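Ticket: Image attachments rejected on knowledge base import
Product: Drumano Docs, self-hosted
Reporter: Christos Tsoukalas
Assigned: Ingvild Myklebust
Status: Resolved

Christos Tsoukalas, 09:12
Moving our mechanical parts wiki from the old server. The export holds 2,964 pages. Text imports cleanly. Every page with an attachment over 1 MB stops with "413 Request Entity Too Large". The upload limit in the admin panel is set to 300 MB.
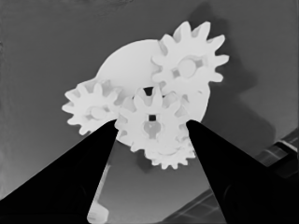
Render: Iason Papadakis / Cornby

Ingvild Myklebust, 09:40
A 413 at that size usually comes from the proxy in front of the app. The admin panel setting does not change the proxy. Please post the server block from your nginx config and the last lines of error.log.

Christos Tsoukalas, 10:05
No client_max_body_size line anywhere in the block. The log says "client intended to send too large body" for each failed page.
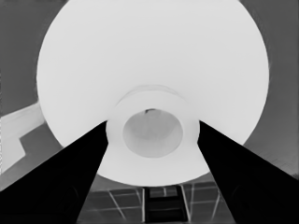 Ingvild Myklebust, 10:18
Then nginx is using its default of 1 MB. Add this inside the server block:

client_max_body_size 300m;

Run nginx -t, then reload. A full restart is not needed. Import one failed page before you run the whole batch.

Christos Tsoukalas, 11:02
Single page went through. Full batch finished with 31 pages still failing – different error this time, "504 Gateway Timeout". 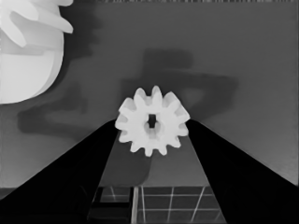 Ingvild Myklebust, 11:15
Set proxy_read_timeout to 300s and reload again. Use the --failed-only switch on the importer so it skips pages already loaded.

Christos Tsoukalas, 11:51
All pages in. Search index rebuilt, thumbnails present. OK to close.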